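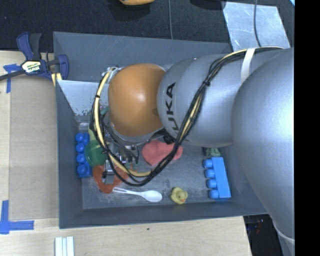 The Rosus deep bin: a year of toy bricks in one big grey tub

By Bogdan Michalski
December

Search Curkeo Type a product or a room Go

I have wanted to write this one for months and kept putting it off because, well, it's a grey bin. It has no lid, no wheels and no clever app. But I have recommended it to so many people in person that I may as well do it properly and save my voice.

Some background. We have toy building blocks in this house the way other houses have dust. Some were mine, some came from my sister in a pillowcase, and there is a steady drip of new ones from birthdays. Before the Rosus we had the Cuadros drawer tower, which cost us £129 and looked lovely for the first fortnight. Every colour had its drawer. Then the children played with it and every drawer had every colour, and you had to pull out all of them to find one blue brick. The runners went on two of them as well. I don't hate the Cuadros, it now holds wool and sewing bits in the back bedroom and does that nicely, but for bricks it was hopeless.

So we went to the other extreme: one big rectangular bin, everything in it, done. I bought the 60 litre size from Stustano, who had it down as storage for workshops. It turned up with a sticker on the bottom that came off in one go (bonus point!).

What I love most is the shape. The sides are tall and they slope, so the top is wider than the floor, and you wouldn't think that matters until you've spent a wet afternoon rummaging. You can get both arms in up to the elbow without scraping your wrists on the edge. My youngest can kneel beside it and see right into the corners. With the old straight-sided crate we had before the drawers there was always a dark strip down one side where the small pieces went to live, and you'd end up tipping the lot out on the rug. We hardly ever tip the Rosus out now. You shove the pile up one end with your forearm, look at what's left on the floor of the bin, shove it back again.

The tall walls also keep the bricks in. Children dig like terriers. In the shallow tray we borrowed from a friend, half of it was over the side in seconds, and I was the one finding it later in my socks. Here the odd piece escapes, but it has to be thrown with some intent.

Now the colour. I ordered grey because it was the cheapest and I thought it would look a bit grim in the living room. I've come right round to it. Red, yellow, bright blue, white, they all jump out against a dull background. The one thing that doesn't is clear pieces. Little windows, see-through round bits, the tiny lamps: they vanish. If you have a lot of those, put them in a jam jar and stand the jar in the corner of the bin, that's what we do. Grey bricks are not brilliant either, as you'd imagine, though you can pick out the studs if the light is coming from the side.

On that subject, put a lamp near it. We moved ours under the reading light and sorting got much faster.

How has it worn? It's scuffed, I won't pretend otherwise. A year of hard corners being dragged about has left whitish rub marks all over the floor and a few pale scratches up the walls. None of it goes through and you can't catch a fingernail on it. I gave it a go with washing-up liquid and a soft brush and the marks stayed exactly where they were, so I take it they're permanent. If you want something that stays smart you'll be disappointed, and you should get a basket with a cloth liner. Personally I quite like it looking used. It was the same with my dad's toolbox.

Cleaning otherwise is very easy. Empty it, take it out to the garden, hose, leave it upside down against the wall. Ten minutes, most of which is emptying. We do it at the start of each school holiday and the amount of fluff and biscuit that comes out is frightening.

Things I'd change:

It's heavy when full. I can carry ours from the cupboard to the rug but my wife drags it, and I'd rather she didn't on the floorboards. We stuck felt pads underneath, which helped. The rim is comfortable enough to hold, only there's no real handle moulded into it and for this weight there ought to be.

It won't go on a normal bookcase. Measure first. Ours sits at the bottom of a cupboard that is 900 mm wide and there's room next to it for the board games and not much more. Because the sides slope you also lose space round the base, so if you are trying to fill every inch of a cupboard, straight sides will suit you better.

No lid. Stustano sell one separately and I haven't bought it. When we go away I lay a tea towel over the top.

I did try using a second one for kindling, by the way, and it's just as good at that. I can see me ending up with a third for muddy boots. The smaller size from the same range is fine too but the walls are lower and you lose what makes the big one so nice to dig in, so if you're dithering between the two, go up.

Would I sort the bricks by colour again? No. I know there are people who do and whose children respect it, and I'm very happy for them. In our house the hunting has become half the fun. They shout out what they need and everyone has a rummage, and on the way to finding a blue two-by-something you come across a wheel you'd forgotten about and that ends up on the model as well. The drawers never did that for us.

9 out of 10. The missing point is the handle.

Comments

pennyhedge
We've got the same bin for dog toys! Agree about the scuffing, ours looked old after a month and hasn't got any worse since.

Marek_T
Does the lid fit flush or does it sit on top? Thinking of stacking two in the garage.

Bogdan Michalski
Marek, I've only seen it in the shop but it sat over the rim there. I'd ask them about stacking before you put any weight on it.

oldgreyjumper
A bedsheet under the bin is the other trick. Gather up the corners when they've finished and pour it all back in.

lowfield mum
Jam jar for the clear bits, doing that tonight, thank you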